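List: room-and-seating
Subject: Re: Red shell chairs, seat condition before the September order
Date: 16th February

On the earlier list an unnamed member wrote:

> Does the glossy finish on the red shells need anything special,
> or is dish soap enough? Ours look dull at the front edge.

Dish soap is enough. Mix it weak, wipe with a soft cloth, rinse, dry. No abrasive pads and no solvent. The dullness at the front edge is wear from clothing and will not polish out fully; Zornier lists a paste for it, which I have not tested.

Of 68 chairs in the Votetberg rooms I have now been through all but 7. Six have hairline cracks at the rear fixing and are set aside. The remainder are sound. The curved seat outline is the part to check first, by hand, with the chair unloaded.
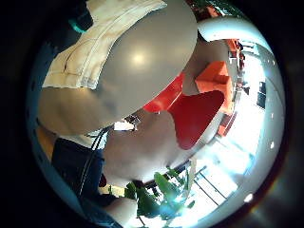 Wattanapong: We found the same cracks at the rear fixing, always on chairs that had been stacked too high. Are you keeping a stack limit? Also, do the quilted pads go in the wash, or only get wiped?

Stack limit is six, written on the storeroom door. Pads: cold wash, low spin, dried flat. The seams pucker if they go through a hot dryer, and after that the pad no longer lies flat on a curved seat.

Two points on the order itself. Fillum quotes the shell and the base separately, so please state which you need. Bases from the older batch use a different screw spacing and will not take a new shell without an adapter plate.

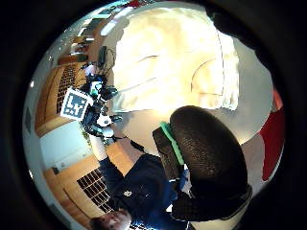
Adapter plates are sold in packs of 2. Count your older bases before asking for any, and send the figure to the list with the room number. Floor glides are a separate line on the form. Felt for wood floors, hard plastic for carpet. Check that the old glide comes out whole, as the stem tends to stay in the tube.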